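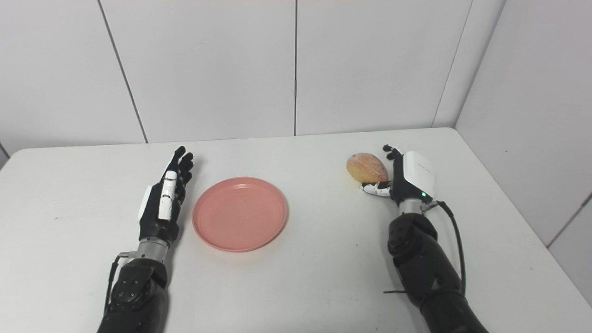

One reviewer of an earlier version, Maldonado, objected that a five-finger hand should not be compared with a parallel gripper on rounded items at all, on the grounds that the gripper is usually tuned for boxes and the result is known in advance. We kept the comparison but changed its terms. Both end effectors now run on the same pair of arms, under the same controller, with the same closing speed, and neither receives object-specific tuning.

4.2 Effect of end effector on transfer to a plate

The task is a single-object transfer. An item starts on the bare tabletop and must end at rest inside the rim of a shallow plate. Two items are considered in this section, a mango and a bread roll. They were chosen for their different failure modes: the mango tends to roll when contact is made on one side only, while the roll deforms and hides small errors in closing force. The starting side of the item was varied between trials, and the policy was free to use either arm.

We collected 1231 trials in total, of which 679 used the Drevent hand and the remainder the Plunex parallel gripper. Trials in which the controller stopped on a joint limit before first contact (155) are kept in the totals and scored as failures. The head camera was the only image source for the policy. Wrist cameras were left out, as the hand and the gripper would have given them very different views.
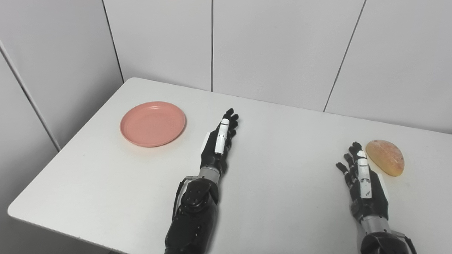 Figure 4. Drevent hands at the table with the plate and the bread roll.

The main difference between the two end effectors appears during approach. The gripper needs its jaw axis lined up with the short axis of the item, and a poor estimate of yaw leads to a push instead of a grasp. The hand accepts a wider range of yaw – the fingers can pass under one side of the item while the thumb closes from the other – but it takes up more of the head camera's view, and the pose estimate gets worse in the last part of the reach. Holding the last reliable estimate for up to 4 control steps reduced this effect on the mango. On the roll it made no clear difference.

Release was less even. With the gripper, both jaws open together and the item drops nearly straight down. With the hand, the thumb and fingers do not always lose contact at the same time, and the mango sometimes turned as it left the palm. We did not add a separate release policy in this round. The Plindivley controller supports staged finger opening, and its use is taken up in Section 4.3.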